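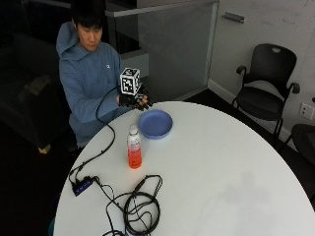
northbank_reader replied:
The new map puts all of Wulport into Vallen, so if you live south of the canal you will vote in a different district next time. I checked my street twice and it is true.

kettle5 replied:
All of Wulport? The draft I read kept the harbor streets in Forker. Are you using the old map from the first round?

northbank_reader replied:
No, the second one. The harbor streets were moved after the objections. It is written in the annex, page 3, in very small letters.
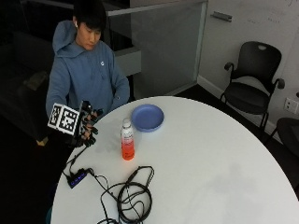 paperboat
Thread starter, Member

Thank you both. I started this thread with the question of who decides, and I am still not sure I understand it. I moved to Wulport five years ago and English is not my first language, so please correct me if I read the report wrongly.

As I understand, Forker had grown too large and Vallen too small. The commission had to move roughly 700 voters to bring the two districts inside the limit. They chose the streets between the canal and the Tóth bridge. This part I can accept. But our school and our bus line are on the Forker side, and now our representative will be a person whose office is two towns away.

kettle5 replied:
Your representative does not run the bus. That is the county, and the county lines did not change. I think people are mixing up these two things all over this forum.

paperboat replied:
You are right about the bus, I mixed it. My point about the office stays - for my neighbors without a car it is a long trip.

marsh_lane replied:
I disagree with kettle5 a little. A district is also about who knows the place. I wrote an objection in the first round and got a polite letter with no answer in it. The limit could be met by moving the new houses behind the Forker mill.

kettle5 replied:
Those houses were not occupied when the voters were counted. You can't move people who are not on the list yet.

marsh_lane replied:
Then count again.

northbank_reader replied:
For anyone who wants to write, the last day for comments is September 17, 2018. Put your full address in the letter, mine came back the first time without it.

paperboat replied:
Good to know. I will write mine tonight. Does it have to be on paper, or do they also take email?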